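Sorting the plates, part two: rims, stacks and the shallow tray 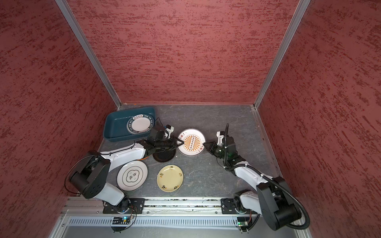
The dish shelf in our kitchen is 40 cm deep and was holding far too much. I went through it in June, and this post covers the plates. Bowls were part one. Glasses will wait until I have replaced the bracket on the upper shelf.

The first job was to stop treating "plates" as one category. I sort by rim now. A plate with a wide, flat rim nests badly with a coupe plate of the same diameter, since the coupe curves up from the center and the rimmed one sits on top of it like a lid. The stack is then taller than it should be and rocks when you pull from the middle. Separate the two shapes and the same plates take up noticeably less height.

The patterned ones are a mixed lot. There is a white plate with a wide navy rim and HAO SHI HAO WEI lettered on it in white next to Chinese characters, and a white one with an orange sunburst, with dark red characters near the rim. Neither matches anything else we own. I used to keep pieces like these at the bottom of the pile to protect the print, which meant they never got used. They are now on top.

Black plates need a note of their own. A glossy black glaze shows every utensil mark, and most of what people call scratches is metal left behind by cutlery. Test a small patch before giving up on one. I use a paste of baking soda and water, a soft cloth, light pressure, and a rinse. If the line comes off gray on the cloth, it was metal. If a fingernail still catches on it afterward, the glaze is cut and the plate goes to the plant shelf.

Trays: I tried three before settling on a method. The Holtonel wire rack holds plates upright and works well for anything flat, but a wide rim leans into its neighbor and chips it. The Wakano divider has felt on the slots, and the felt holds water. For one or two plates in regular use, a shallow plastic tray with rounded corners is enough. It slides out as a unit, it wipes clean, and it catches drips if a plate goes away slightly damp. A large plate in a small tray will end up propped on one end. I don't mind this on the counter. I would not do it on a high shelf.

Weights, for anyone planning a shelf. Our heaviest dinner plate is 658 g on the kitchen scale. Multiply by the number in the stack before trusting plastic shelf pins. Ours had visibly bent, so I swapped them for steel ones.

Liners: cut to 50 cm wide for our cabinet, leaving a small gap at each side so the edge does not curl. Felicja Głowacki wrote in after part one to recommend plain cork sheet between stacked plates in place of paper towels. I have been using her method for the patterned plates. Cork does not slide, and it can be trimmed to stay inside the rim. Paper towel shifts every time you lift a plate and collects crumbs at the edges.

Current layout, left to right:

Coupe plates, largest at the bottom.
Rimmed plates, cork between each.
Tray, with whatever is in use that week.
Small plates, unsorted.

The small plates are unsorted because I have not found an arrangement that survives breakfast. Several are odd sizes from sets that no longer exist, and one is really a saucer. If you have a system for saucers without cups, leave it in the comments.

Correction to part one: I gave the clearance above the bowls as 20 mm. It should be 200 mm. Thanks to Grigore Sandu for catching it.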